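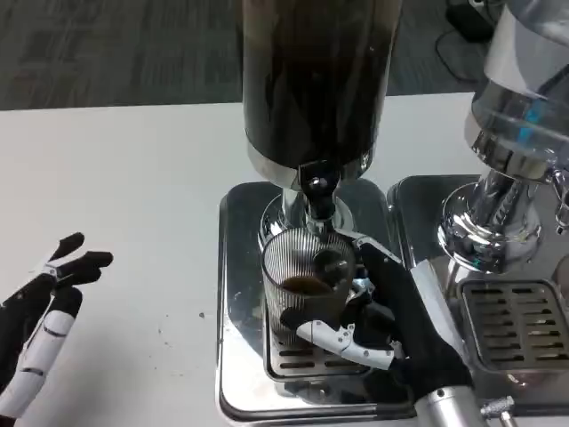 Self-Serve Drinks at the Break Table — Final Report, Group Vurkel
Course: Small Service Design
Supervisor: Wiesława Krajewska

1. What we wanted to find out

Project Traldale started with a complaint. Breaks are 30 minutes and people said half of it goes on waiting for a drink. We wanted to know if tank dispensers you serve yourself from are any better than a jug and one person pouring. Also how much mess. Mess turned out to be the bigger topic, see section 4.

2. Setup

White table, carpet under it (not our choice, the tiled room was booked). Tall see-through tanks on chrome pedestals, each with a tap at the front and a metal tray with a drip grate. Drink was cold black tea, brewed strong the night before. Glasses, the ribbed kind. We had 40 and that was not enough for the second break, so two of us washed up the whole time and missed the first interviews.

Budget was tight. Dispensers borrowed from Jabłońska, a catering place near campus. Tea and sugar we paid for.

3. What we did

One break with jug, one break with dispensers, then swap the next week. Watched the line, wrote notes, asked people two questions on the way out. 277 answer slips in total, some with only the first question filled in. Those are still in the total.

4. Results

Line moved faster with the dispensers once people had used them one time. First-timers slow. They look for the tap, then look for where the glass goes, then start.

Problems we wrote down:
Glass under the spout but too far forward, tea runs down the outside
People let go of the tap late
Splashes on the polished metal. Shows every drop, looks dirty after ten minutes even when its fine
Level hard to judge in a dark drink. Several people stopped way too early and went again

The drip grate did its job mostly. Tray has to be emptied between breaks — we forgot once and the carpet got some.

Jug was cleaner. Also slower, and the person pouring hated it.

5. What we would change

Small mark on the grate for where to put the glass. Lighter tea or a fill line. Cloth on the table from the start. And ask for the tiled room earlier, like a month earlier.

Group Zurby is doing snacks next term and wants our slips, they are in the blue folder in the project room. Interview notes still need to be typed up, teh first page is missing the times.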